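Ticket 262: Lounge ottoman, complaint that things slide off the top
Product: Prinar ottoman, blue
Opened by: Gisela Voß
Assigned to: Bartosz Ostrowski
Status: waiting on supplier

Gisela, July
People keep telling me the blue ottoman can't be used as a table because the top slopes. Beltent sold it to us as seat and table in one. I'd like it replaced.

Bartosz
I doubt the slope. I put a level on it in 3 spots and it read flat every time. The sides slope, but they're supposed to. Which items are sliding, and did you see it happen yourself?
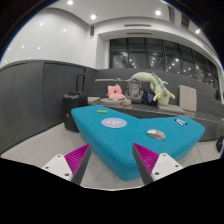 Ottoman with mouse, two markers and a round disc on top.

Gisela
I didn't see it. I was told the markers go first. Beltent's answer was to buy their Flaleva felt pad for the top, which sounds to me like paying twice.

Bartosz
To me too. Markers are round and will roll off a level desk if somebody bumps it. I'd want proof that the pad does anything before we spend money on it. Felt may slow down a marker. I don't see it helping much with a mouse, and a mouse on soft upholstery is a bad setup in the first place.

Gisela
Their sheet says "tested to 1,000 uses." Uses of what?

Bartosz
Good question, I've asked. No reply so far. In the meantime please keep small stuff on a mat in front of the long table.

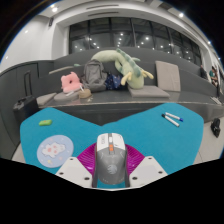 Will a felt mat stop markers from rolling?
It slows them down, but a hard knock can still send one over the edge. Lay them flat in a tray if it matters.

Bartosz, 4:15 p.m.
Beltent now offers a swap for the Mtshali model. Same size, same fabric, so I can't see what it would fix. Declined for now. Ticket stays open until they explain the test.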